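Trastummont Robotics Club — Minutes, Sunday meeting

Called to order at 1655, after the usual search for the projector remote. Last meeting's minutes approved by people who had plainly not read them.

1. Simulator task. The kitchen team showed its run for the Viltmont qualifier. Scoring is out of 100; our best so far is 40, which the team described as "a base to build on."

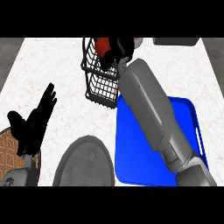 Simulator view: right gripper at the wire basket, left hand open.

Discussion of whether the left arm should be given something to do. Eleven minutes on this. Left arm's duties tabled until October.

2. Software. Cetard branch still won't merge. Motion to delete it and start over failed by one vote — the vote of its author.

3. Budget. Heiskanen has answered our sponsorship letter with a catalog. Send a second letter, shorter.

Action: kitchen team to rerun the task with slower arm speeds and post the scores before next meeting.

Adjourned when the pizza came.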